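I drove out to Vevwood in July with a bag of peaches on the passenger seat and a photocopied lease on my lap, which is a silly way to drive. The lease is the reason I went. It lets a company called Junura pull sand and gravel out of the Godoy riverbed for 20 years, and the county signed it without asking for a single competing bid!

Zuleica Caldeira met me at the diner by the bridge. She's a retired land surveyor and she talks fast, so my notes from that first hour are a mess (there's syrup on two pages). She'd already written to the county three times. The third letter ran seven pages and said she'd go to court if the lease wasn't put up for public auction.

"I don't hate gravel," she told me. "My driveway's gravel. I just want to know who's getting the river and what they paid."

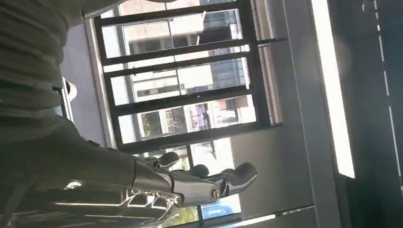
*Polished metal fingers and a round, dark knuckle joint.*

What they paid, going by the copy I have, is $3,000 a year – flat, no matter how many truckloads leave. The lease covers 3810 acres. I read that line to my sister over the phone and she made me read it again. She pays more than that for parking.

I wanted the other side too, so I called the county office until Alcides Quintana picked up. He handles leases, and he was perfectly nice about it. His view is that nobody else wanted the riverbed, the old operator had walked away, and Junura was ready to sign. An auction would've eaten up months. I asked how he knew there weren't other takers if there hadn't been an auction, and he said he'd get back to me. I'm still hoping he will. 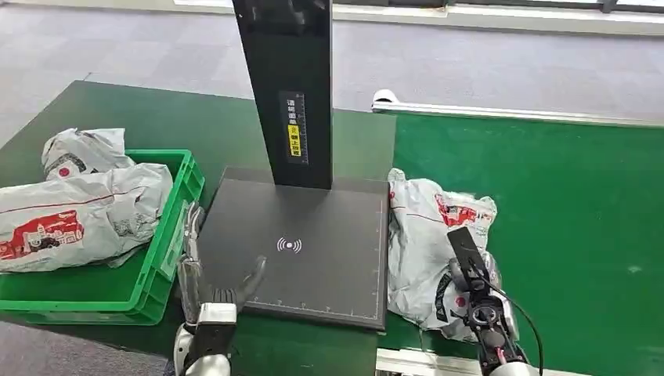 ## Over in Sturnuditz

The next county went the other way. Sturnuditz puts every mineral lease out to sealed bids, then reads the offers aloud in the library basement. I sat through one. It was hot, the folding chairs were terrible, and I loved it – people brought knitting, and a man behind me whistled at the high number.

Zuleica had come along with me, and she copied every bid into a little notebook. On the ride home she ate the last of my peaches and started drafting letter number four out loud. She wants the Godoy lease suspended while a judge looks at it, and she's found a lawyer who'll file the papers if the county hasn't answered by the end of the month.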